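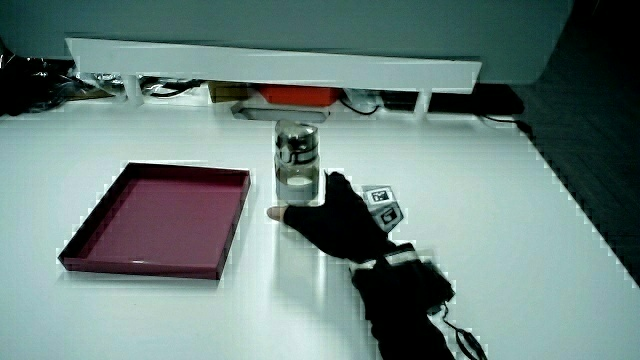
3.2 Jar and tray

The table task uses one clear glass jar with a screw lid and one shallow red tray with low walls. The tray stays on the left side of the white table and the jar stands to the right of it. We took the jar from the Omon kitchen set, which has 252 items in total.
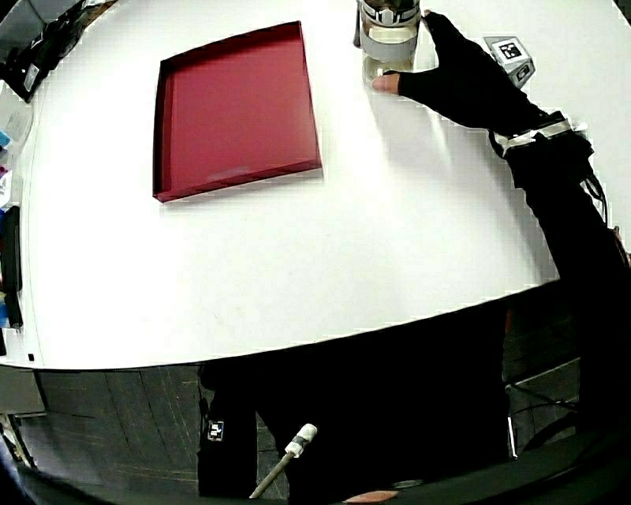

Glass was chosen on purpose. In the earlier Bulwood list most containers were opaque, and people held them in a very similar way. With a clear jar the hand often comes low, near the base – we noticed this already in the first 200 trials. The tray was not changed between the trials, and its place was allowed to vary a little.

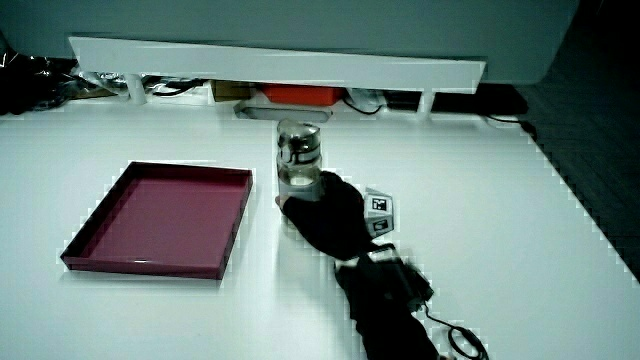
Figure 2. Hand at the base of the glass jar, with the empty tray on the left.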